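Trellow Street Residents' Association
Minutes of the November meeting

Place: ground floor laundry room, Trellow Street
Start: 7:10 in the evening
Chair: Gus Escobedo
Minutes: the secretary
Present: 44 residents signed the sheet. Apologies came from both apartments on the top floor of the rear building.

1. Minutes of the last meeting

The minutes were read and accepted with one correction. In item 4 it was written that the bicycle room key is kept in the "boiler cupboard". It must say "meter cupboard". The secretary is sorry for this mistake and has changed the copy on the notice board.

2. Heating

Mr. Escobedo reported on the visit of the engineer from Gerkus. The pump in the front building is old but can still work through this winter. The valve on the return pipe must be replaced before the cold months. Gerkus sent an offer by letter, and a second offer was received from Pludden. The Pludden offer is lower, but it does not include emptying and refilling the system, and it does not say how long the heating will be off.

There was a long discussion. Several residents from the front building said that last winter they waited six days for a repair and they do not want to wait again. One resident asked if we can do only the valve now and speak about the pump in spring. The meeting agreed with this.

Decision: The valve work is given to Gerkus. The pump comes back to the agenda in March. For the work on the valve, 39 residents voted in favor, 2 against, and 3 did not vote.

Mr. Escobedo will ask Gerkus to announce the day of the work at least one week before, on paper, at both entrances. Residents who have small children at home asked that the heating is not turned off in the morning.

3. Noise in the courtyard

The complaint from the last meeting was discussed again. The glass container is still used late in the evening. The sign with the hours has faded and it is difficult to read from the path. A new sign will be ordered, with bigger letters, and it will be fixed on the lid and not on the wall.

It was also proposed to move the container next to the gate. The residents whose bedrooms are above the gate were against this proposal – they said it only gives the noise to another person. The proposal was withdrawn without a vote.

4. Water charges

The new way of dividing the water bill was explained one more time, as many people had called the secretary about it. Until now the bill was divided by apartment. From January it will be divided by the meter reading of each apartment, and only the water for the laundry room and the garden will be shared equally.

The readings will be taken in the last week of December. Residents who will be away can leave a note with the number in the association mailbox. Please write the number from the black part of the meter only, and please add your apartment number. Last time we received notes without it, and the secretary had to ring at many doors.
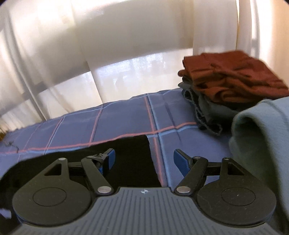
What happens if a resident does not give a reading? The association will use the amount from the same period of last year, and the difference will be corrected on the next bill.

A resident asked if hot water and cold water will be on the same bill. They will be on the same paper but in two lines. Hot water includes the cost of heating, so its price is higher. An information sheet will be put in each mailbox before the end of the month.

5. Garden

The two beds by the south wall were planted in October with bulbs. The cost was $87 and it was paid from the garden budget. There is still a little money left for soil.

The pear tree needs cutting. The company Mamo, which did the hedge, can come in February and has asked to see the tree first. One resident said that the tree gives good shade to her kitchen in summer and asked that they do not cut too much on that side. This will be passed on to Mamo.

The hose has a leak near the tap. Please do not leave the tap open when the hose is not in use – the water runs under the door of the bicycle room.

Decision: Mamo will be invited to look at the tree. The meeting wants to see a price before any work begins.

6. Bicycle room

There are more than 8 bicycles in the room which seem to have no owner. Some have flat tires and one has no front wheel. A paper label will be tied to every bicycle in the first week of December. Owners are asked to write their name and apartment on the label. In the middle of January, bicycles with an empty label will be moved to the storage under the rear stairs, where they will stay until the end of April. After this they will be given to the repair workshop at the school.

It was asked if strollers can also be kept in the bicycle room. This is permitted when they are folded and do not stand in front of the meter cupboard.

7. Winter party

The party will be in the laundry room again, in the second half of December, from 5 in the afternoon. Everybody brings something to eat. The association pays for tea, juice and paper cups. A list is hanging beside the mailboxes. At the moment there are many cakes on the list and almost nothing salty, so please look at the list before you decide.

The washing machines can't be used on that day after 2 in the afternoon. Mr. Escobedo will bring the long tables from the basement and needs help to carry them.

8. Other questions

The light on the second landing of the rear building goes off too fast. The timer will be set to a longer time.

The front door does not close well when there is wind. Mr. Escobedo looked at it and thinks the closing arm needs oil. If it is not better after this, a locksmith will be called.

A resident asked if packages can be left on the shelf under the mailboxes. They can, but the association is not responsible for them.

It was asked if the minutes could also be sent by email. The secretary will do this for everyone who writes an email address on the list at the entrance. The paper copy stays on the notice board as before.

9. Next meeting

The next meeting will be in January at the same place, at 7 in the evening. Points for the agenda must be in the association mailbox one week before.

The meeting was closed at 9:05.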